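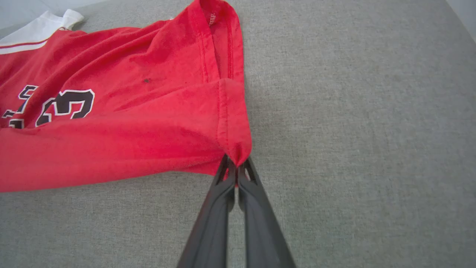
Maillot qui rétrécit en longueur mais pas en largeur ???

samtwal
Bonjour à tous, je craque un peu. Maillot rouge col blanc en coton, acheté en juin, lavé 3 fois à 40. Résultat : il a perdu bien deux doigts en longueur et en largeur rien, j'ai l'impression de porter un carré. Mon mari me dit sèche-linge, moi je dis mauvaise qualité. Quelqu'un a déjà réussi à récupérer un truc pareil ? Merci d'avance

e_hakim
Sèche-linge. Question suivante.
Plus sérieusement, la maille coton ça se rétracte toujours dans le sens de la longueur, elle a été tirée au tricotage et elle reprend sa place avec la chaleur. Tu le mets sur quel programme ?

samtwal
programme coton, prêt à ranger. Oui bon je sais. Mais les t-shirts des enfants passent au même et ils bougent pas !

yara.s
Les t-shirts des enfants ils sont sûrement en mélangé, regarde l'étiquette. 30 ou 40 % de polyester et ça bouge presque plus.
Pour récupérer : eau tiède, une bonne cuillère d'après-shampoing, 30 min, tu essores dans une serviette sans tordre et tu étires à plat en tirant sur le bas. Faut y aller doucement sur les coutures. Chez moi ça a marché sur un pull Nidico et sur un polo.

Ankit_S
L'après-shampoing c'est un mythe. Ça rend doux, ça rallonge rien du tout. C'est l'eau + le fait de tirer dessus qui fait le boulot, tu peux garder ton flacon pour tes cheveux

yara.s
Mythe peut-être mais mon polo je le remets. Et toi tu as essayé ?

Ankit_S
Oui, moitié moitié sur deux vieux t-shirts pareils, un avec un sans. Même longueur à la fin. Et les deux avaient repris leur taille riquiqui au lavage d'après.

e_hakim
+1 Ankit. Étirer ça tient jusqu'au prochain lavage, c'est tout. Sauf si après tu laves à froid et séchage à plat, là tu gagnes du temps.

hema_couture
Je passe en coup de vent. Le rouge à 40 avec un col blanc, perso je tremble. Il a pas déteint ? C'est 30 max, à l'envers, avec du linge foncé, et le col on le traite à part avec du savon de Marseille.
Pour la longueur : vapeur. Fer réglé coton, pattemouille bien humide, tu poses sans appuyer, tu tires sur l'ourlet et tu laisses refroidir SUR la planche. Si tu le soulèves chaud il repart. Les manches pareil mais moins fort, l'ourlet gondole vite.

samtwal
Non le col ça va, j'ai mis une lingette anti décoloration à chaque fois. J'essaie la vapeur ce soir

Ankit_S
les lingettes, autre débat...

hema_couture
Elles servent quand même les deux ou trois premiers lavages, après c'est vrai qu'on jette de l'argent.

yara.s
Pas d'accord, j'en mets toujours une quand je mélange. Une fois j'ai oublié, 6 chemises roses.

e_hakim
Ben mélange pas :)
Samira, ton sèche-linge c'est quoi ? Sur mon Sonik le prêt à ranger chauffe beaucoup trop, je mets tout en délicat et je sors encore un peu humide. Plus long mais plus aucun souci depuis.

samtwal
Un Tarnska, y a pas de délicat, juste synthétique. Ça irait ?

e_hakim
Oui synthétique c'est moins chaud. Mais pour celui là franchement étendoir, à plat.

samtwal
Bon, vapeur faite. J'ai regagné un bon centimètre, pas plus, et l'ourlet d'une manche gondole un peu (j'ai tiré trop fort, on m'avait prévenue). Je le porte comme ça. Par contre pour l'ourlet vous repassez à sec ou humide ?

hema_couture
Humide, par l'envers, et sans tirer cette fois ;)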